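Flirngate Open Day Recordings: README

Release date: 2023-02-22
Maintainer: Uldis Venckus
Demonstration lead: Fahad Butt

Recordings from the desktop disassembly demonstration at the Flirngate open day. The arm was run by an operator, with visitors standing behind the Rurkex barrier.
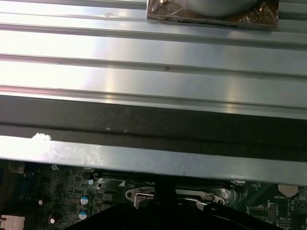
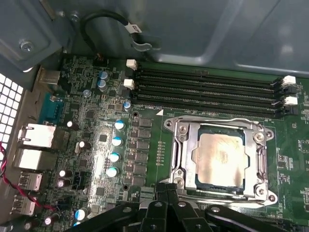
Wrist camera, CPU socket area of the motherboard.

Contents

The release holds 605 episodes, split into 6 folders by operator shift. Of these, 249 are marked complete. The rest were stopped early, mostly to answer visitor questions – the stop time is in the log.

Each folder has a video directory, a joint log and notes.txt. Logs were written with Ero and exported with the Zaidi converter. Timestamps are in milliseconds from episode start.

Known issues

Exposure was fixed for the whole day, so bare metal can clip. Gripper force was not logged in the first folder. Some 600 log rows in the last folder are duplicated; drop them by timestamp before training.

Visitor audio was removed. Send corrections to the maintainer with the episode number.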